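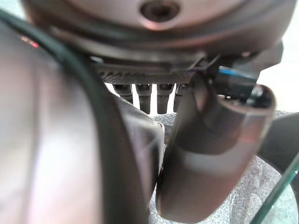

**Arkholm open day -- anyone else go?**

**tannerybrook** wrote:

Went to the Arkholm open day in September, the one where they finally let people upstairs to see the handling cells. Two hours each way on the bus. I'm writing this up mostly for the people here who asked whether it was worth buying into the Sirkoneck line for a small shop.

Short version: I'm not sold.

The tour itself was fine. Coffee, name tags, a hallway with old machines in it. Then we got to the demo cell, and the host, Liya Gebreyes, ran a pick and place job on small parts. She was good. She took questions while it ran and didn't dodge most of them. My problem is with what they chose to show. Same parts, same tray, same starting spot each time. I asked if I could hand her a part from my pocket (a plain brass elbow, nothing weird) and was told it would need to be "set up for." Well, yes. That's the part of the job I'd be paying somebody for.

The sheet they handed out says 50 parts per run with no operator. I stood there for 23 minutes and an operator touched the cell twice.

---

**mudlark_pete** wrote:

Touched it how? Opening the guard and nudging a part is one thing. Refilling a tray is another, and I wouldn't count that against them.

---

**tannerybrook** wrote:

Once was a refill, I'll give them that. The other time she stopped the arm, moved a part back to where it should have been and hit start again. She said so out loud, she wasn't hiding it. But then don't print "no operator" on the sheet.

---

**gantry_gal** wrote:

I was in the afternoon group and I think you're being hard on them. We got the same job and it ran clean the whole time we were there. Somebody in our group asked for the lights to be turned down and they did it, and it kept going.

It's an open day. You don't go to a bakery tour and complain they used their own flour.

---

**oldfieldR** wrote:

> You don't go to a bakery tour and complain they used their own flour.

You do if you're about to spend the price of a house on the oven.

I've been to four of these things from different firms and I've never once seen one take a part from the crowd. The one that came closest was Rarkia, who at least had a bin of mixed junk and let it fail in front of people. It failed a lot. I trusted them more after that.

---

**gantry_gal** wrote:

And did you buy from Rarkia?

---

**oldfieldR** wrote:

No. It failed a lot.

---

**mudlark_pete** wrote:

lol

Serious question for either of you who went. What's the cable run like at the wrist? On the last arm I looked after, the cable went around the outside of the hand in a big loop and it caught on everything. We ended up replacing it more often than the grippers. I can see a thick one arching right across the near finger in the shot up top and it gives me a bad feeling.

---

**tannerybrook** wrote:

I asked about that. She said the loop gives it slack for when the wrist turns. I asked how long a cable lasts and got "it depends on the job," which I wrote down word for word so I could be annoyed about it on the bus.

---

**gantry_gal** wrote:

It does depend on the job though? If your wrist is going back and forth all day it'll wear sooner than if it mostly goes up and down. I'd worry more about somebody who gave you one number for everything.

---

**tannerybrook** wrote:

Then give me the number for the job in front of me! They've been running that same demo for months. Somebody in that building knows when they last changed the cable.

---

**nine_volt** wrote:

Does anyone know what the row of pegs under the flat plate is for? Four dark ones hanging down between the fingers, with little collars near the top. I've got an older unit and there's nothing like that on mine.

---

**mudlark_pete** wrote:

Could be guide pins, could be spring stops. I'd be guessing. Plate looks like carbon fiber to me, or something printed to look like it. tannerybrook, did it come up?

---

**tannerybrook** wrote:

It didn't, and I didn't think to ask. By then I was stuck on the operator thing.

---

**gantry_gal** wrote:

Not in our group either. There's a mail address on the back of the handout, and Liya did say to send questions. I'll ask about the pegs and about cable life on the demo cell, and I'll paste whatever comes back.

For what it's worth, we're still thinking about one. Our boring job is very close to their boring job. Same part all shift, same tray. If the demo is all it can do, that covers 37 hours of somebody's week here.

---

**oldfieldR** wrote:

Then ask for a trial with your own trays, in your own building, and don't sign until it's done a full week. Nigatu did that for my brother-in-law's place. They weren't happy about it but they did it. The arm went back after 5 days.

---

**gantry_gal** wrote:

What sent it back?

---

**oldfieldR** wrote:

Dust, mostly. They cut tile. I wouldn't hold that one against the arm.

---

**tannerybrook** wrote:

A trial on site is fair, and if Arkholm agrees to that I'll take back half of what I said. Please post what they tell you about the cable -- and ask them about the sheet while you're at it. I still have mine if you need the exact wording.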